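Automation going in at our utensil packing site, what should we expect?

adackah
Posted Mar 28, 2018
I work second shift at a place that sorts and packs cutlery sets for caterers. 18 of us on the floor. Management signed with Dronik for a sorting cell and the first step is people doing the job with hand-held grippers so the machine has something to learn from. Pay is the same for now. Has anyone been through this? I want to know what happened to the jobs.

efua_i
Went through it at Clondura. Hours dropped on the sorting line, but the packing bench stayed as it was. Get the transfer terms in writing before the cell is switched on. We waited and lost two months arguing over grade.

kbonsu
Disagree that packing stays safe. We ran 2,587 sets in a month by hand and the cell passed that by the second month. Four people moved to inspection and one left. Inspection is easier on the wrists, I will say that.

adackah
Thanks both. The practice table we use is below. Mixed pieces go down on the cloth and we pick them up with the tool.

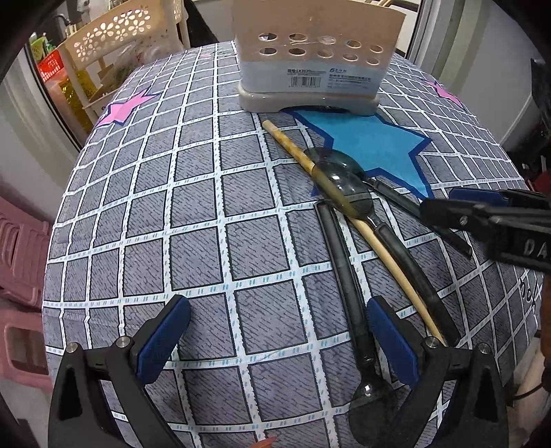

Spoons, a chopstick and the utensil holder on the practice table.

Thin pieces take me the longest. By hand I don't think about it.

plaltar_tech
Thin stuff is slow for everybody at first. Ask for a lower target during the teaching weeks. Ours was 500 picks a shift and they still wanted 616 from the regular line on top of it. That lasted nine days before the lead, Adesuwa Briggs, got it changed.

kbonsu
Nine days is nothing. Ours stayed that way until the end.

efua_i
Then your lead should have pushed harder. Also ask who gets trained on clearing jams. At our place it went to an outside contractor and that was the better paid work.

adackah
Will ask about jams and the target. Meeting is next week.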